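Who Does the Dishes? Notes for my talk on shared chores, 28/01/2018
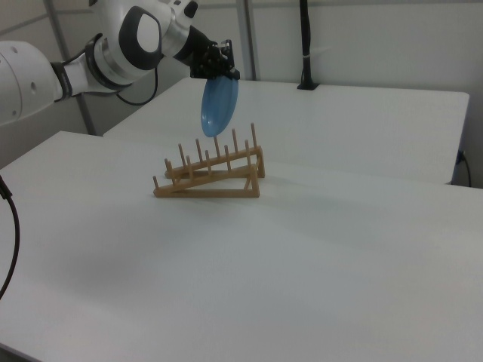

Slide 1. Plate and dish rack.

(Leave it up while people find seats. Don't start until the coffee line is done.)

Hi everybody, thanks for coming out on a Sunday. I'm going to talk about chores for the next while, and I promise I know how that sounds. I lived for 5 years in a shared house on Umness Street, then I moved into a co-op, and in both places the biggest fights I ever saw were over dishes. Rent was fine. Noise was mostly fine. Dishes were war.

Show of hands: who has washed a fork this week that somebody else used? OK. Who is still a little mad about it? (Wait for the laugh. If there's no laugh just keep going, don't explain it.)

SLIDE 2 - THE CHART ON THE FRIDGE

So the first thing every house does is make a chart. Ours had names down the side and days across the top and it was beautiful, I drew it myself with the good markers. It lasted 2 weeks.

What went wrong: the chart said "kitchen." That was the whole instruction. To me "kitchen" meant dishes, counters, stove, sweep the floor, take out the compost. To one of my roommates it meant moving the dirty pans from the stove to the sink. And you know what, he did that every single time it was his turn! He thought he was doing great. We had a whole house meeting before anybody figured out that we were using the same word for two different jobs.

(Tell the compost story here if the room seems friendly. Skip it if people are eating.)

Point to make: write down what done looks like. Ours ended up being one index card taped inside the cabinet door. Sink empty. Counters wiped. Rack put away before bed. Took us one evening to agree on, and most of that evening was the rack.

SLIDE 3 - THE RACK ARGUMENT

I want to spend a minute on this because every house I've ever talked to has it. There are people who believe dishes should air dry and sit there until needed, and there are people who believe a full rack means the job isn't over. I'm a put-it-away person. I married, so to speak, into a whole house of air dryers.

The trouble is that a full rack stops the next person. They come in, they've got one bowl and one spoon, there's nowhere to put them, so the bowl goes in the sink. Then the next bowl goes on top of that one. By Thursday you can't fit the kettle under the faucet.

We settled on this: whoever starts a load of dishes empties the rack first. So you're putting away somebody else's stuff, and somebody else puts away yours. People grumbled for maybe a week and then it was just a thing we did. I still do it in my own place, where the only person I'm doing it for is me.

SLIDE 4 - THE DISHWASHER FUND

(Slow down here, I rushed it last time.)

When I got to the co-op on Naidoo Lane they were already saving for a dishwasher. There was a jar. The target was $500, and when I moved in it had $319 in it, and it had been at $319 for so long that somebody had written the number on the jar in permanent marker.

I figured OK, easy, we all throw in a little and we're done by October. Nope. Once we started talking about it, half the house didn't want a dishwasher at all. They liked washing up after dinner. It was the only time they got to talk to each other - one washing, one drying, radio on. And I had never noticed, because after dinner I was always upstairs hiding from the dishes.

So I started coming down. I still don't love it, I'm not going to stand up here and tell you I found peace in a sponge. But I learned more about the people I lived with in a month of drying plates than I had in all the meetings put together.

We spent the jar on a new faucet and a really nice dinner. (Pause. Somebody always asks what we ate. It was lasagna.)

SLIDE 5 - APPS, POINTS, AND THE PLIDANCE EXPERIMENT

I said in the blurb I'd talk about apps, so here we go. We tried one called Plidance. You log a chore, you get points, there's a leaderboard. I was very excited. I am competitive and I own a label maker, I was born for this.

First week, the house had never been cleaner. Second week, people were doing the cheap chores twice a day for points and nobody was touching the bathroom. One person logged "fluffed cushions" so often that we had to take it off the list. By the third week the two people at the bottom of the board had quit looking at it, and I can't blame them, they both worked nights.

I'm not telling you to stay away from apps. If yours works, great, come tell me which one! What I'd say is:

- Have everyone agree on the points before you start. Bathroom should be worth a lot.
- Turn off the leaderboard. Really, find the setting.
- Decide on a date when you'll stop and talk about whether to keep it.

SLIDE 6 - PEOPLE'S STANDARDS ARE DIFFERENT AND THAT'S NOT A MORAL THING

This is the part I wish I'd heard at twenty-two. I used to think messy people didn't care about me. Like, personally. I'd see a pan in the sink and take it as a message.

Then for one winter I was the messy one. I was working too much and sleeping badly and my mugs were everywhere, and I can tell you I wasn't sending anyone a message. I didn't see the mugs. Somebody in the house just said "hey, can you do a mug run before dinner?" and that was it, that was the entire conversation. I've been stealing that line ever since. It's short, it has a time in it, and it doesn't bring up last Tuesday.

Compare with what I used to do, which was wash everything very loudly at eleven at night. (Do the loud dishes impression. Use the water glass and the table. Careful with the mic.)

SLIDE 7 - TRY THIS AT HOME

Hand out the cards now. Two sides.

Side one: write the chore in your house you hate the most. Side two: write one you don't mind. Then trade with the person next to you and see if they match up. In my workshop at the Vodinness community hall we had a couple who'd been together for years, and each of them had been doing the chore the other one liked. She loved ironing! He'd been ironing that whole time!

Give them a few minutes. Walk around. Don't hover over the people who came alone, but do check that they've got a partner if they want one.

Bring it back. Ask for a couple of swaps out loud. Write them on the whiteboard if there is one.

QUESTIONS

Ones I usually get:

Kids - yes, start them small, matching socks is good, and let them do it badly.

Paying for a cleaner - sure, if everyone can afford the same share. Talk about money before you book anyone.

The roommate who just won't - I don't have a trick for this. I moved out once over it and I'd do it again.

(Leftover cards go in the box by the door. Get the marker back. Stack the chairs before leaving, they asked us to.)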